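Lounge furniture: care notes for the new seating

The cream sofas from the Hollenstein order are now in place in the second-floor lounge at Grusis. Each has a tufted seat and back, and the seams are where most of the wear and dirt will show. Please read the notes below before using anything stronger than a damp cloth.

Seat panels: vacuum with the soft brush head on low suction, working along the seams and then across them. Crumbs collect in the gap between seat and backrest, so use the narrow tool there. Wipe the panels with a cloth wrung out in plain water. Do not use kitchen spray. The Gima cleaner in cupboard 43 is approved for marks that water does not lift.

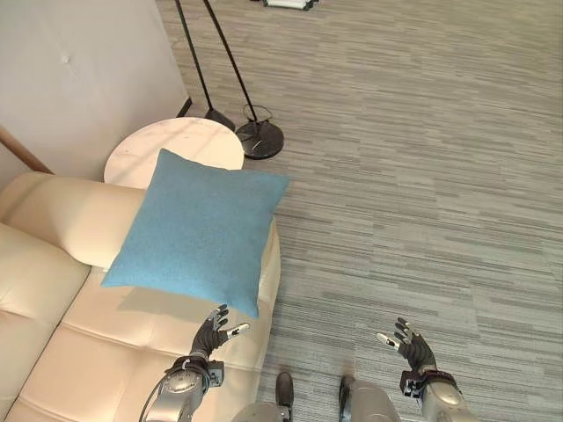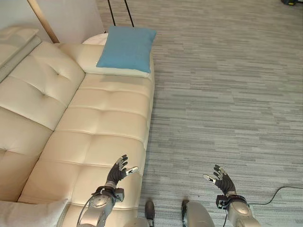

Blue throw pillow on the armrest of the cream sofa.

Pillows: covers come off and go in the cold wash, inside out, with no softener. Air dry only. Spare covers are stored under stock number 1484. Return pillows to the sofas when you leave, and keep them off the carpet.

Side tables: use coasters. The tops mark easily and rings left overnight may be permanent. Lamps stay where they are, as the cords are routed to the nearest floor outlet.

Seams that have opened should be reported to Kacper Kołodziej at extension 983. Do not glue or tape them. Arkum handles repairs under the supply contract and will make its next visit in August.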